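Tadari open day, anyone else go?

npinto55
Went to the Tadari open day in October and stayed for the afternoon demo. They had the arm handling small battery-powered devices, the kind that take AA cells. Lowri Gronow ran it and took questions the whole way through, which I liked. I had a spot near the front.

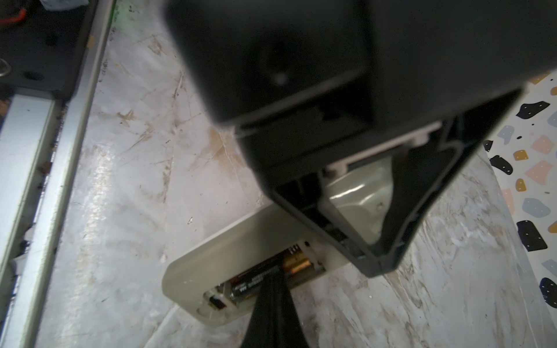 My main question was about grip force on rounded plastic. She said they set it per part and keep it low, and that glossy casings took them the longest to get right. Nine parts in the demo set. I left before the second session.

ffion_p
I was at the second session. Slower than I expected. A person with a thumbnail would be done in no time.

npinto55
Sure, for one. She was talking about 163 in a shift.

catrin.w
Did they say that was measured or planned? At the Zerora visit last year I got a lot of planned numbers.

npinto55
Planned. Fair point.

ffion_p
That's my problem with it. I'd want to see a full hour with no one stepping in.

gwen_cad
I disagree with Ffion a bit. It's an open day. They let people stand close and ask things, and you don't get that at most places. My group was 7 people and everyone got a turn up front.

ffion_p
I'm not saying it was a bad day. I'm saying I wouldn't buy one off it.

catrin.w
Is there another one planned? I'd go if they do the hour run.

npinto55
She said spring, no date yet. Sign-up is at the front desk or by email.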